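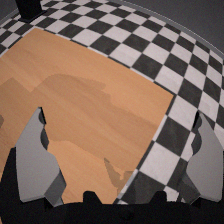

Checkered floor and a wooden surface, computer rendered.

The Rewatch Corner
by Areti Tzanetos

Happy New Year, everyone, and welcome back to the corner of the newsletter where I talk about television as though it were family! I hope you are reading this in soft pants with something warm in your hand. I certainly wrote it that way, with the last of the walnut cookies on a plate beside me and the heat turned up higher than my husband would like.

I promised back in October that I would finally write about Mosilero, and then the fall got away from me, as falls do, and three of you wrote in to ask whether I had forgotten. I hadn't! I was only on my fourth trip through it, and I wanted to get to the end again before I said anything.

For those who missed it the first time (and I think most people did, because it aired late on Sunday nights and the channel kept moving it around), Mosilero is a comedy about a ferry company. That is really all it is. There are two boats, one of them nearly always out of service, and a ticket office on the pier at Valtley where most of the talking gets done. It ran for 19 episodes across two seasons, and then it was gone. I have watched shows with ten times as many episodes and could not tell you the name of the lead character's sister. With this one I could tell you what is in the sister's freezer.

The heart of it is the ticket office. Mrs. Dimitriou runs it, and she has run it for so long that she sells people the ticket she thinks they ought to have. A man comes in wanting a one-way and she gives him a round trip, because his mother is on the other side and he will want to come home by Thursday. She is right, of course, and he is furious about it, and he comes home by Thursday. I laughed at that the first time. The second time I noticed that she had written the return hour on the back of the ticket, and that he keeps it in his shirt pocket for the rest of the season, and I had to stop and go fold some laundry for a while.

That is what I love about going back to a show. The first time through you are busy finding out what happens. After that you can just sit with people. You start watching whoever isn't talking. There is a deckhand called Nillham (I never did work out if that is his first name or his last) who has maybe two lines an episode, and if you follow him in the background of the office scenes he is slowly, over the whole first season, learning to like the coffee. He makes a terrible face in the pilot. By the finale he is pouring himself a second cup while everybody else is shouting about the insurance.

My friend Aliki Politis thinks the second season is weaker, and we have had this out over a number of lunches. I will give her part of it. The storyline with the rival ferry goes on too long, and the wedding episode tries to fit in every person who ever bought a ticket. There is also a dream sequence that I skip, and I don't feel a bit bad about it. But the second season has "Fog Day," and if you only ever watch one episode, please let it be that one. The boats can't go out, so the passengers are all stuck in the waiting room together, and for the whole half hour nothing happens except a card game, a lost hat, and a long conversation about soup. My son wandered in halfway through, planning to get the car keys from me, and he sat down on the arm of the couch and stayed there until the credits. He even asked who the lady with the soup was!

Now, a few of you have asked how I can watch the same thing over and over when there is so much new television, and Ourania Karras put it to me very kindly in her letter, saying she feels guilty putting on an old favorite with so many shows on her list that everyone at work is talking about. Ourania, I used to feel exactly the same. I kept a list on the fridge. It got so long that I had to tape a second sheet to the bottom, and I was picking shows off it the way you pick a chore. One night last winter I was tired, my feet hurt, and I put on the ferry show in place of the very serious one about the bank, and I felt my shoulders come down from my ears. The list is in a drawer now. I do still try new things, mostly on weekends when I have the patience to learn everybody's names.

I also think there is something to be said for knowing when the sad part is coming. When my mother was ill I couldn't have managed a surprise from a television set. I wanted the same jokes in the same order, and Mrs. Dimitriou licking her thumb before she counted the change.

From the mailbag

Valdemar Zoëga writes that he has moved on to the commentary tracks and wants to know if they are worth the time. Some are, Valdemar. The one for the pilot is mostly people remembering what they had for lunch, but the one for "Fog Day" is lovely, and you find out that the hat was lost for real and they kept it in.

Apostolos Sfakianakis wants a theme song quiz at our next get-together. I think that is a grand idea, so long as he runs it and I don't have to sing.

And a reader who didn't sign her note asks where to start with a teenager who "hates anything slow." Try episode 10, the one with the goat on the upper deck. It moves right along, and you don't need to know a thing going in.

Next time I would like to hear about the shows you go back to when you have a cold. Send me the title and the episode you always put on first, and a line or two on why, if you feel like it. Long letters are very welcome (as you can tell, I'm in no position to complain). I'll print as many as will fit, and I'm hoping for at least 15, so please don't be shy!

Until then, stay cozy. I'm off to start season one again, and there are still two cookies left.

Areti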